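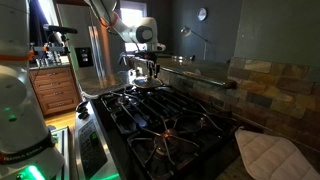 Grakholm 升级以后,我的规划成功率掉得很难看,日志却一片祥和,全是 SUCCESS。大家都知道 SUCCESS 的意思是“找到了一条路径”,至于这条路径要不要从火上过,规划器没有意见。灶台前圈那点橙色火苗在碰撞场景里根本不存在,场景里只有炉架,还是个长方体,弯弯曲曲的铸铁条全被我抹平了。左边那台绿灯亮着的臂倒是建了模,膨胀半径给得太大,后排灶眼有一半姿态直接判成自碰撞。参数贴在下面,求骂。

```
planner: grakholm_rrt
replan_timeout_ms: 200
max_samples: 400
padding_mm: 40
```

—— **铸铁炉架**(楼主)

---

**2楼 · 逆解多解选最丑**

padding 40 毫米?你这是给机械臂穿羽绒服。先降下来,再把两台臂放进同一个 planning group 查碰撞。现在八成是各查各的,查完互相吓一跳。

**3楼 · 铸铁炉架**

放过了,超时。

**4楼 · 逆解多解选最丑**

400 个采样够干什么的,给双臂热身都不够。

---
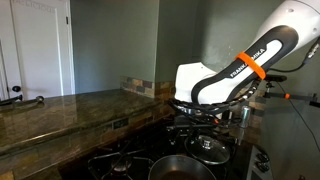

**5楼 · 点云漏勺**

我站感知这边,楼上各位调规划调到退休也没用。Căpraru 的分割节点遇到玻璃就开始写诗,同一个盖子,上一帧是平面,下一帧是个洞。盖子平放在后排灶眼上还算客气,至少有一圈金属边可以拟合,中间还有个银色旋钮。旁边立着的铝罐反光,深度图上能长出一根刺,规划器老老实实绕着那根刺走,你们就来论坛说它笨。

**6楼 · 逆解多解选最丑**

那就滤掉啊。

**7楼 · 点云漏勺**

滤掉刺的那个滤波器会顺手把旋钮一起滤掉。我试过,夹爪对着空气闭合得非常自信。

**8楼 · 路过的四元数**

贴个 ArUco 码不就完了。

**9楼 · 点云漏勺**

码贴在锅盖上,洗两次就成抽象画了。

--- 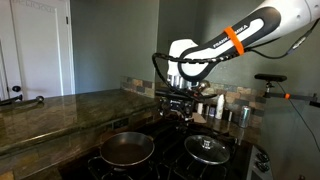 **Svetozár Kollár**
Grakholm 运动规划模块维护者

看完了,两边都有道理,所以两边我都要反对一下。

先认领我们的锅:新版把 `replan_timeout_ms` 的默认值改成了 200,单臂够用,双臂不够,更新日志里写在第二页的脚注,我承认这种写法很像保险合同。请手动调大。

再说感知。不要让规划器吃原始点云。炉架、台面、石砖墙这些不会自己走路的东西,用静态网格,量一次存进场景。锅和盖子单独走物体层,带位姿和置信度,置信度低就别更新位姿,保持上一个值。线缆也请考虑进去,缠在臂上的那几圈编织线,URDF 里一根都没有,腕部转多了它会来提醒你。给末端加一个包住线缆的胶囊体,粗糙但有效。

抓旋钮的时候别再依赖外部相机,最后一段切到腕部相机做视觉伺服:
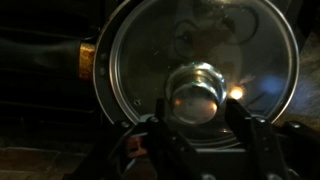

Nusbridge 的桥接节点支持中途切换控制器,切换前要先把速度降到零,别在运动中硬切。伺服阶段拟合两样东西就够了:金属边的椭圆给粗略朝向,旋钮轮廓给中心。玻璃区域整块做掩膜,里面的倒影和光斑一律不参与特征匹配,否则夹爪会去追一盏灯。

**11楼 · 点云漏勺**

椭圆拟合我有意见。盖子一出画面就只剩半截弧,拟合出来的中心能跑到隔壁灶眼去。

**12楼 · Svetozár Kollár**

半截弧的时候只信旋钮,椭圆权重置零。有个参数叫 `arc_min_ratio`,没写文档。

**13楼 · 点云漏勺**

又是脚注?

**14楼 · Svetozár Kollár**

这次连脚注都没有。我去补。

**15楼 · 逆解多解选最丑**

我保留意见。静态网格听着美好,下周谁把灶台擦一遍挪了半厘米,你们就要开新帖了。在线建图慢是慢,至少它知道自己不知道。

**16楼 · 铸铁炉架**

先汇报:padding 降下来,超时调大,自碰撞误报没了,后排灶眼能到位。火还是没建模,暂时在灶眼上方放了个圆柱禁区,随旋钮状态手动开关,也就是我本人当话题发布者。

**17楼 · 路过的四元数**

发布频率多少?

**18楼 · 铸铁炉架**

看我喝没喝咖啡。视觉伺服那部分我今晚接 Nusbridge,`arc_min_ratio` 从多少开始调?

**19楼 · Svetozár Kollár**

0.6。低于这个值就只看旋钮,日志贴上来,要完整的,别只截 SUCCESS 那一行。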